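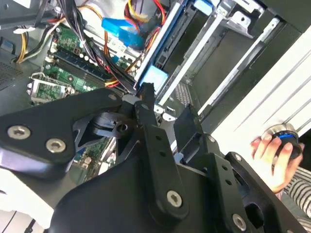

# The Urklow Companion to the Psalms, new large-print edition

I have been leading our Psalms group for a good while now, and I've bought more study guides than my shelves would like. This one has stayed on the kitchen table since the day it arrived, and I keep opening it when I only meant to move it out of the way!

It covers all 150 psalms, one to a spread. The psalm is on the left, and on the right you get a page of notes by Annick Lacroix, with a short prayer at the foot. The first edition squeezed everything into narrow columns, and two of our older members simply gave up on it. The new type is big, black and well spaced, and there's a proper margin, so you can scribble.

## The notes

Lacroix writes the way a good teacher talks. She tells you what a word meant to the people who first sang it, then she leaves you alone with it for a bit. Her page on Psalm 88 (the one that ends in darkness, with no rescue at all) is the best short thing I've read on it. She doesn't rush to cheer you up. We spent a whole evening on that page and never got to Psalm 89.

She is also very good on the Songs of Ascents. I had always read them as fifteen separate pieces, and her notes carry you along from one to the next as if you were walking up the road with everyone else. I read the lot in one go, out loud, with the tea going cold.

The cross-references are a joy as well. There are 1,326 of them, numbered down the outer edge, and the ones I've followed up have been worth the trip. A few sent me to corners of Chronicles I hadn't visited in years.

## The music pages

At the back is a section by Neema Laizer on singing the psalms, with simple chants you can manage without an organist. Erick Magesa has added some Swahili refrains, with the words spelt out for people who don't speak it. We tried the one for Psalm 121 and it went round and round for ages because we didn't want to stop. I'd have loved a recording to go with it, mind you. You do need one person who can read a tune.

## Grumbles

- The ribbon is too short. It doesn't reach the bottom of the page, so it slips out.
- The index lists psalms by first line only. If you half remember a verse from the middle, you're on your own.
- It's heavy. Fine on a table, less fine in bed.
- Psalm 119 gets the same single page of notes as Psalm 117, and it could have done with ten.

## Who would like it

Anyone who reads a psalm a day, and any group that meets to talk about them. Complete beginners will be fine, as the Hebrew terms are all explained where they come up. If you want verse-by-verse scholarship you'll still need a full commentary next to it. I keep my old Bimach one handy for that and the pair get along very well.

We've ordered more copies for the group, and I'm starting again at Psalm 1 in February with a sharper pencil.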